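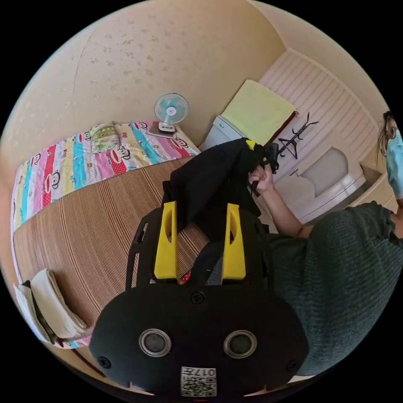 About Perkura

Hi, and thanks for clicking through to this page! I started Perkura from my own back bedroom, with a wardrobe I couldn't close and a chair that hadn't been sat on since winter. We're a small home-organising business, and bedrooms are still what we do most. Kitchens get all the attention (everyone wants the matching jars) but the bedroom is where the clothes pile up, and clothes are what people ring us about.

These days there are 5 of us on the books. We work in pairs, mostly in older units and rentals where the built-ins are tiny or missing altogether, and we bring our own hangers. A session runs from 9 am until we all need a proper lunch, and we don't charge for the cuppa and chat at the start, however long it goes. Sometimes it goes a while.

We always begin with the bed. Not making it, using it! It's the biggest flat surface in the room and it's at a decent height for your back. Pillow and quilt go up one end, folded, and then everything that needs sorting comes out onto the rest. If you sleep on a bamboo mat in summer, even better, as dark things show up beautifully on the pale strips and you can find the odd sock.
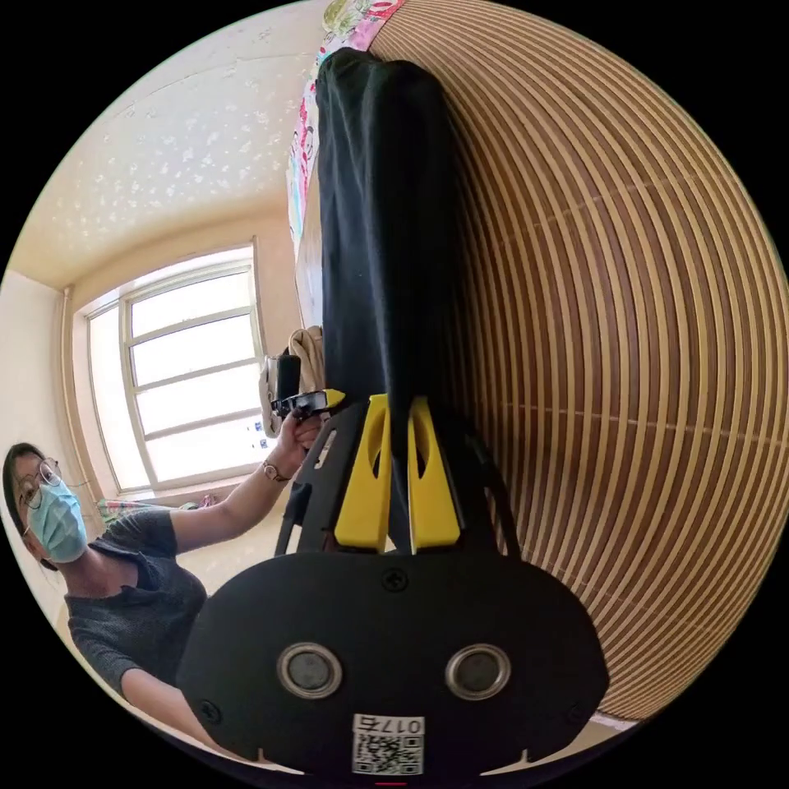
How we handle the black clothes

Every wardrobe we open has a black section, and it's always the trickiest bit. Black trousers look like black leggings, which look like the other black leggings, and by the time you've pulled out the right ones the whole stack has slumped. My own method is fussy but it works. Each piece gets held up full length by the window, given a shake, and checked for lint and fading before it goes anywhere. Things that have gone a bit grey get their own spot for gardening and painting. Tops and dresses go on hangers, all facing the same colour direction (light to dark, left to right), and anything stretchy gets folded, as a hanger will pull the shoulders out of it in a season.

We did 61 pieces of black clothing in one go for a client in January. I still think about it. 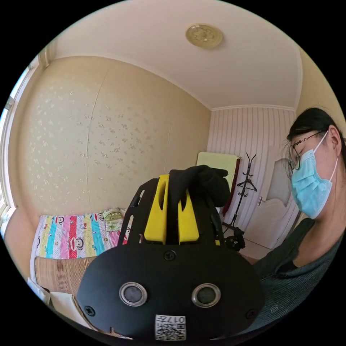

Small rooms are our favourite

I grew up in a room where you had to shut the door to open the drawers, so a small bedroom doesn't scare me one bit. We won't tell you to buy a bigger cupboard. Usually there's a low cabinet that could hold twice as much if the drawers were folded upright, and a top that's become a dumping ground for receipts and hair ties. We clear it, put a clean towel down so it doesn't scratch, and leave it at that. A freestanding rack is brilliant for what you're wearing this week, as long as it stays at this week. And the fan can stay wherever you like it, I'm not a monster.

For storage bits we use Zarora baskets and Rawat wooden hangers, both bought at the normal price by me, so if you hate them, say so. Anything you're ready to part with gets bagged and dropped at the Vunau op shop on our way home.

A room costs $160, which covers two of us, up to 7 loads of sorting (a load is one bed-full) and a follow-up phone call a month later.

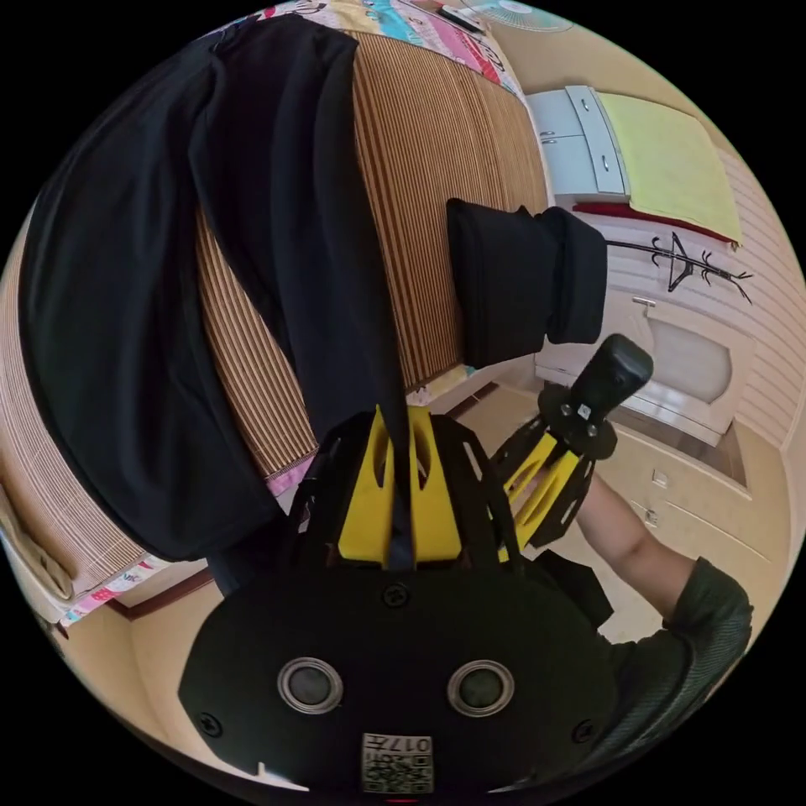 I had always hung my long sleeves by folding them over the rail and hoping, wrote Perkura client Zofia in our guest book, and now I lay them flat on the bed first, smooth the cuffs, fold the arms in and they come out of the drawer fit to wear. My sister wants you next, but be warned, she has more cardigans than I do.

Bring on the cardigans! If you'd like us round, send a message through the contact page and tell me which drawer is the worst one.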